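**Living room sort-out, a thread** 🧵 Mar 18, 2020

1/ Right, we're all going to be indoors a lot, so I've decided the living room gets sorted first. I'm posting as I go, mainly so I can't quietly give up and watch telly.

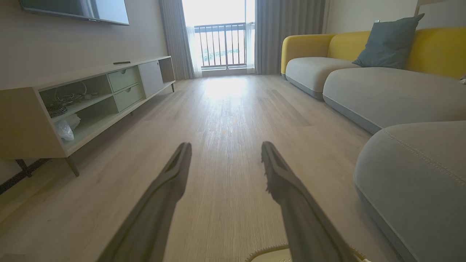 2/ Ground rules: one piece of furniture at a time, nothing gets shoved in the hall cupboard "for now", and I'm not allowed to buy any more boxes until I've used the ones I've got. (I have a lot of boxes.)

3/ Starting with the TV stand. It's the long low one, light wood with the pale green drawers, and I still love it. I spent ages choosing between that and a tall glass thing from Civinano and I'm so glad I went low. The room would have felt tiny otherwise.

4/ What I don't love is the open compartment at the end. Top shelf: cables. Just a great big tangle of cables and little grey bits. I've walked past that tangle every day since September and it has never once sorted itself out.

5/ And then the shelf underneath with the plastic bag half hanging out over the front. Lovely touch, very stylish. I'd stopped seeing it, which is worrying when you sit facing it every evening.

6/ Kettle's on. Back in a bit.

7/ OK! Everything off the top shelf and onto a towel on the floor. I'm making piles: know what it is / think I know what it is / no idea. Pile three is winning by miles.

8/ Found the charger for my old Prindar speaker, which I gave away without the charger. So somebody out there has had a very quiet speaker all this time. Sorry.

9/ A few of you are asking how I'm tying them up. Nothing fancy – loop it round your hand, bit of garden twine, paper label on the twine. I did buy a pack of 20 reusable ties from Heo once and I'd show you, except I put them somewhere safe.

10/ Label tip: write what it PLUGS INTO. I once labelled one "black cable" and was very pleased with myself.

11/ Right, the plastic bag. Inside: another plastic bag, the instructions for the stand itself, and a spare shelf peg. The peg's going in the drawer with the instructions. The bags are going with the other bags.

12/ Speaking of drawers, can I just say how much I like the round finger pulls on these? No handles to catch your hip on when you're hoovering. My last cabinet had knobs and I had a permanent bruise at knob height.

13/ Top drawer is now cables I use. Bottom drawer is cables I might use. I know, I know. But that's still better than having them out on show.

14/ So the open bit is empty for the first time in ages and I gave it a proper wipe. The green inside is much nicer when you can see it. I'm tempted to leave it bare but I know me, so I've ordered a basket from Skevideck, 11 pounds, before something worse moves in. (Yes, I know what I said about boxes. A basket isn't a box.)

15/ The little cubby at the other end can wait until tomorrow. I want a plant in it but it's right by the curtains, and I can see myself shutting the leaves in them every night.

16/ On to the floor while I'm down here. Somebody asked last week if it's real wood and no, it's laminate, the greyish-beige sort. I'm very happy with it. Quiet underfoot, hides crumbs a bit too well, and the long planks running up to the window make the room look longer than it is.

17/ The one downside is daylight. When it comes in bright at that end you get a great white stripe across the boards and it's hard to look at anything else. Nice problem to have though, I've lived in flats where you needed the lamp on at lunch.

18/ For the scuffs: barely damp cloth, tiny drop of washing-up liquid, dry it straight after. Please don't slosh a full bucket over laminate, I did that in my first place and the edges of the boards puffed up like toast.

19/ Some of the marks in the middle came up nicely and some are just part of the family now. I'm not getting down on my knees for those twice.

20/ Final score for pile three: it's gone in a bag by the door for the electrical recycling, whenever I can next get there. If you recognise a small grey connector with one round end and one flat end, speak now.

21/ Two people have already told me it's for a printer. I've never owned a printer. It's going in the bottom drawer.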